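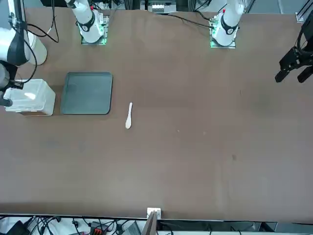

人がロボットを操縦しているとき、手が止まる瞬間があります。どちらの腕で行くか、いま閉じてよいのか、そもそも自分は何をしに来たのか。私たちノゲイラ(Nogueira)計画は、この「止まり」を集めて調べている研究グループで、このたび遠隔操縦の実験に参加してくださる方を募集します。使うのは茶色い机の奥側に据えた二本の白いアームと、グリッパ、そして透明なプラスチック容器、暗い灰緑色の浅いトレー、白いプラスチックのスプーンという、最先端の響きがまるでしない品々です。画面で左側に見えるのがロボットの右腕、右側に見えるのが左腕になります。これを読んで一瞬でも手が止まった方は、すでに本研究の対象者としてかなり有望です。

遠隔操縦実験 参加者募集
ウォメスホルム(Womesholm)研究所 ノゲイラ計画
掲載日 2022年5月2日

何を調べているのか

ロボットに作業を覚えさせる方法のひとつに、人間が操縦してみせ、その記録をまとめて学習させるというやり方があります。模倣学習と呼ばれるものです。手本を見せれば真似をする。親と子の関係に似ていますが、ロボットのほうが律儀で、見習わなくてよいところまで余さず見習います。

前回の実験では、291回分の操縦記録を使って、スプーンをトレーに移す動作を学習させました。結果から申し上げると、スプーンはおおむねトレーに載りました。問題はその途中です。学習を終えたアームは、スプーンの上まで来ると決まってしばらく宙に留まり、考え込むような間を置いてから、おもむろに指を閉じるのです。見学に来られた方からは「慎重でいいですね」とお褒めをいただきました。アームは何も考えていません。操縦した人間がそこで迷っていたので、迷うところまでが作業だと覚えたのです。

しかもこの間には、たちの悪い性質があります。止まっているあいだ、カメラに映る机の様子はほとんど変わりません。直前の画像と次の画像が同じなら、次にとるべき動作も同じ、つまり「止まっている」が正解になってしまいます。運が悪いとアームはそのまま動かなくなります。故障でも停電でもなく、本人としては完璧に手本どおりです。研究室ではこの状態を「会議」と呼んでいます。

迷いを消せばよいのか

誰でも思いつく対策は、記録から止まっている部分を切り取ってしまうことです。私たちも真っ先に思いつき、真っ先に試しました。アームは見違えるほど機敏になり、見違えるほどよくつかみ損ねるようになりました。

記録を見直したところ、操縦者が止まる場面には性質の違うものが混ざっていました。ひとつは、単に操作に戸惑っている場合。もうひとつは、グリッパの指先とスプーンの柄の向きが合っているかを目で確かめている場合です。前者は捨ててもかまわないのですが、後者は捨てると作業そのものが痩せてしまいます。両者は記録上の速度だけを見ると、悔しいほどよく似ています。

そこで今回は、操縦者の視線とレバーの握り具合を同時に記録し、戸惑いと確認を見分けられるかどうかを調べます。見分けたうえで戸惑いだけを除いた記録、何も除かない記録、止まりをすべて除いた記録から、それぞれ別の方策を学習させ、仕上がりを比べるという計画です。途中経過の段階で言えることはあまりありません。手元の予備実験では見分ける方法に見込みがありそうですが、予備実験に協力したのは研究室の人間ばかりで、この人たちは戸惑い方までロボットに都合よく最適化されています。外の方に、のびのびと戸惑っていただく必要があるのです。

していただくこと

参加は2回、別々の日にお越しいただきます。各回の拘束時間は説明と休憩を含めて2時間です。

初回は操縦装置の説明を受けたあと、練習をし、そのまま本番の記録に入ります。机の上のスプーンをどちらかのグリッパでつまみ、トレーの上に置く。これを配置を変えながら繰り返します。スプーンは薄くて軽く、机に伏せるように寝ています。食卓では意識すらしない相手ですが、黒い指を介してつまもうとすると急に手強くなります。皆さんが悔しがる声は録音しませんので、ご自由にどうぞ。

次の回では、透明な容器を使う課題が加わります。容器を片方の腕で押さえ、もう片方の腕でスプーンを中に入れるというものです。透明なものは人間にもカメラにも縁がわかりにくく、記録には止まりが豊富に含まれます。私たちにとっては収穫の日です。参加される方にとってはそうでもないかもしれません。

操縦は、机を映した画面を見ながら、手元の装置で行います。先ほども触れましたが、カメラは机の手前の側から奥を向いているため、ロボットの右腕は画面の左に、左腕は画面の右に映ります。装置の割り当てを画面に合わせる組と、ロボットの側に合わせる組とがあり、どちらになるかはくじで決まります。ロボットの側に合わせる組の方には、始めに少し長めの練習時間を設けます。当たりはずれについてのご意見は終了後の質問票にお書きください。欄は広めに取ってあります。

各課題のあとに、自分の操縦の再生を見ながら、止まった箇所について「迷っていた」「確かめていた」「わからない」のいずれかを選んでいただきます。「わからない」は立派な回答です。前回もっとも信頼できる参加者は、これをためらいなく選ぶ方々でした。

応募できる方

年齢が成年に達していて、画面を見ながら両手で装置を動かせる方。矯正視力で日常の読み書きに支障がなければ、眼鏡でもコンタクトレンズでも参加できます。ただし視線計測の都合上、色の濃いレンズの眼鏡はお使いいただけません。利き手は問いません。

ロボットの操縦経験は不要です。ゲームが得意な方も苦手な方も歓迎しますが、得意な方には前もってお伝えしておきます。得点も順位も出ません。早く終えても早く帰れるだけで、それも次の配置を並べる係の手が空いていればの話です。

次に当てはまる方は、安全またはデータの都合により、今回は参加をお控えください。
画面を長く見ると気分が悪くなりやすい方
手首や指に治療中のけががある方
ノゲイラ計画の以前の実験に参加された方
研究所の職員と、そのご家族

最後の項目は、予備実験で身内にさんざん頼んだことへの反省から加わりました。

募集人数は54名です。定員に達した時点で受付を終え、以後は補欠としてご登録いただきます。途中で辞退される方が出た場合に順次ご連絡します。

場所と日程

会場はイルホルム(Ilholm)の実験棟です。ヴェルポート(Verport)の駅前からバスが出ており、「研究所裏」で降りてください。「研究所前」という停留所もありますが、そこは正門の前で、実験棟へは敷地をぐるりと回ることになります。正門の案内板には旧館の名前がまだ残っているので、頼らないほうが無難です。

実験は平日の日中と夕方に行います。枠の一覧は申込後にお送りし、ご希望を伺って調整します。初回と次の回のあいだは日を空けますが、空けすぎると腕が初回の状態に戻ってしまうため、間隔についてはこちらからお願いすることがあります。すべての記録を10月までに終える予定です。この種の予定がどうなるものかは、研究に縁のある方ならご存じかと思います。

謝礼と費用

各回の終了時に、研究所の規程に沿った謝礼を商品券でお渡しします。金額は申込後の案内に記載します。ヴェルポート市内からの往復のバス代は別にお支払いします。領収書は要りませんが、書類への署名は要ります。この書類は実験全体を通じてもっとも操作の難しい部分だという声が多く、書き方の見本を用意しました。

途中でやめたくなった場合は、いつでも理由を言わずに中止できます。その回の謝礼は満額お支払いします。スプーンを落とす、トレーを押しやる、容器を横に倒すといったことで減額されることもありません。そういう記録も使います。むしろ、きれいな失敗はなかなか手に入らないので、担当者が小さく喜ぶのを見かけても気を悪くなさらないでください。

安全について

参加者の席はアームの届く範囲の外にあり、机に直接手を出す場面はありません。物を並べ直すのは、アームを停止させたうえで担当者が行います。操縦席と担当者の席の両方に停止ボタンがあり、どちらを押しても両腕が止まります。押してよいか迷ったら押してください。これについての迷いは研究対象に含めていません。

視線計測に使う装置は画面の下に置くもので、体に着ける必要はありません。休憩は課題の合間に設けますが、それ以外のときにも声をかけていただければ休めます。

記録の取り扱い

保存するのは、アームと操縦装置の動き、机の上を映した映像、視線の位置、そして質問票の回答です。参加者のお顔は撮影しません。氏名と連絡先は記録とは別に保管し、謝礼の手続きが済みしだい対応表を破棄します。破棄したあとはどの記録がどなたのものか私たちにもわからなくなるため、データの撤回はそれまでにお申し出ください。

氏名を外した動作記録は、他の研究グループが利用できる形で公開する予定です。皆さんの手の止まりが、どこか遠くの研究室で、見知らぬアームに受け継がれる可能性があるということです。気が進まない方は、公開用データから除く旨を同意書で選べます。その場合も参加条件や謝礼は変わりません。

この実験は研究所の倫理審査で承認を受けています。審査では「迷い」の定義を示すよう求められ、私たちはしばらく止まりました。

申し込み方

研究所の受付フォームから「ノゲイラ計画 操縦実験」を選び、氏名、連絡先、都合のよい時間帯をお送りください。志望動機の欄は研究所共通の書式に含まれていて、こちらの都合では外せませんでした。「なし」で結構です。

受付が済むと自動返信が届きます。そのあと担当者が改めて日程のご案内を差し上げるまでが正式な手続きで、自動返信だけでは枠は確保されていません。何日待っても案内が来ないときは、遠慮なく催促してください。アームだけでなく、担当者が会議に入っていることもあります。

問い合わせは同じフォームの「質問」から受け付けています。「実験を見学だけしたい」というご相談もいただきますが、記録の期間中は操縦される方の気が散るためお断りしています。終了後に、三種類の記録から学習した方策を同じ机で順に動かす公開日を設ける予定で、参加された方には先にお知らせをお送りします。ご自分の操縦がどの動きに混ざっているかは、お尋ねいただいてもお答えできません。

当日の持ち物は、普段お使いの眼鏡と、本人確認のできるもの。袖口の広い服は装置のレバーに引っかかるので、まくれるものをお召しください。

ウォメスホルム研究所 ノゲイラ計画 実験参加受付係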